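I had wanted to see the fossil store at Drondville ever since they started letting people in on open days, and this August I finally got a spot on the early tour. Coffee first, of course, and then down the stairs to the prep lab! 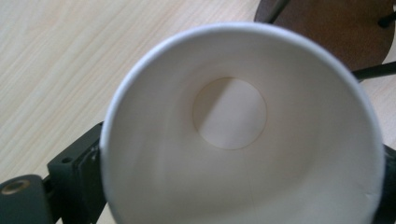
*By Merike Ramanauskas*

Our guide was Valdis Ozoliņš, who cleans bones for a living and talks about mud the way other people talk about wine. The store holds 1,628 cataloged specimens, nearly all of them from one clay pit (the old Dudás quarry, long since flooded). Most are scraps of fish and ammonite. The one everybody crowds around is the ichthyosaur, a marine reptile shaped a lot like a dolphin, still half stuck in its slab.

I got to try an air pen on a spare lump of rock. It buzzes like a dentist's drill and my hand was numb in minutes. Valdis has been at the ichthyosaur's front paddle for 7 months, and he's in no hurry.
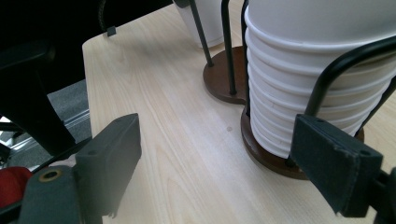

He let us feel the weight of a loose vertebra too, a flat disc dished in on both sides, and so much heavier than I expected. Lindiwe Swanepoel, who looks after the records, then pulled out drawer 15 and showed us teeth still set in a bit of jaw. Small, ridged, sharp as anything. I could have stayed in that drawer all day, but the next group was already on the stairs.

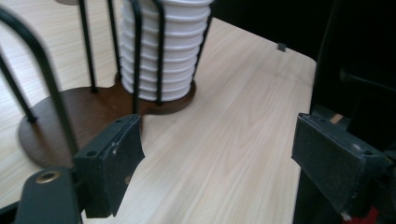
**Were ichthyosaurs dinosaurs?**

They were a separate group of reptiles that lived in the sea, breathed air and gave birth to live young. Dinosaurs were around during the same stretch of time, which is why the two get lumped together so often.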